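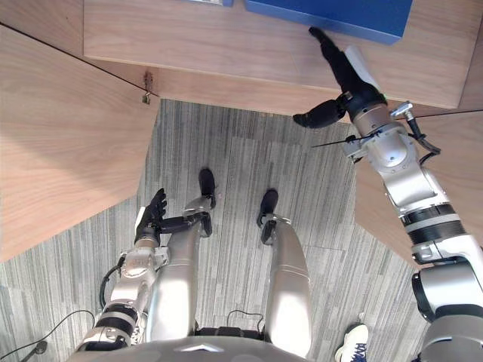 Oct 12, 2018

I broke 90 for the first time last week and I am still grinning like a fool. I've been playing this silly, wonderful game since my brother-in-law handed me a 7-iron at a driving range, and for three seasons I shot somewhere between 93 and 101 every single time. Then I signed 89 at Carau and had to add it up twice.

If you haven't played Carau, go! It's a short muni course with tiny greens and a par five, the 14th, that measures 533 yards and plays uphill for the last 200 of them. I've made every number from six to eleven on that hole. This time I hit driver, five-wood, five-wood, a wedge that skipped up onto the back fringe, and two putts for a bogey six. Not exactly the stuff of highlight reels, but I walked off that green feeling about ten feet tall.

What changed

Mostly, I quit trying to hit the ball far. Back in July I took a lesson with Mirta Garrido, and the first thing she did was take the driver out of my hands and put it back in the bag. We spent the whole hour inside 50 yards. She had me hitting the same little pitch with the same club until I could tell with my eyes shut whether it was going to land short or long.

After that I gave myself a project: 1,000 chip shots before the leaves came down. I kept the tally in pencil on the back of an old scorecard from Flastano. Some evenings it was 40 balls, some evenings it was 12 and then the mosquitoes won. I finished with a week to spare, and I think I could pick my sand wedge out of a pile in the dark now.
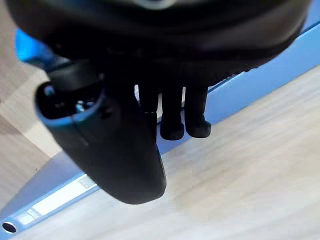 The round itself

Igor Sowa and Essam Ramadan made up the rest of the group, and they are great company when you're nervous, because neither one ever stops talking. I went out in 44 with a lovely par on the third (chip and a putt, thank you Mirta) and a not so lovely triple on the seventh, where I found the same bunker twice. Igor shot 81 without seeming to notice.

On the back nine I told myself I would not look at the card. I looked at the card on 12. I looked at it again on 15. By the 18th tee I knew I needed a six or better, and the 18th is a par four with water all down the left side, so naturally I aimed so far right that I ended up behind the snack bar. Punched out sideways, hit a decent 8-iron - pin high, just off the green - and then chipped to four feet. Missed the putt. Tapped in for five and 89!

Essam bought the lemonades. I may have hugged the starter.

Next up is Caron, which is a whole different animal. It's longer, it's tighter, and there's one par three of 146 yards that is all carry over a ravine. Rhodri Mathias lost four balls there in the spring and still talks about it. I've got a tee time before the course closes for the winter and I cannot wait. If anybody has played it and can tell me where to miss on the second hole, please leave a comment!

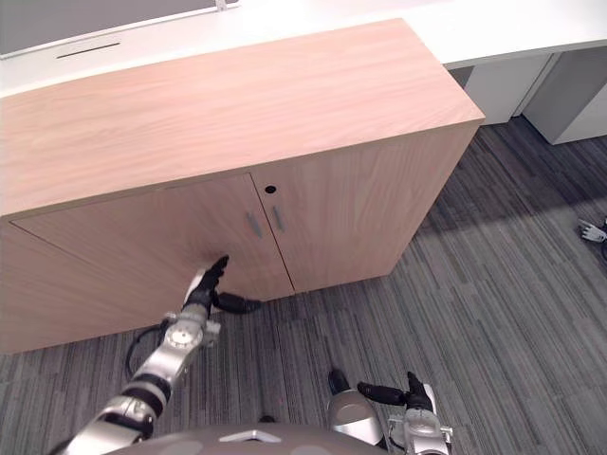
Cabinet with a wood-grain finish and two doors.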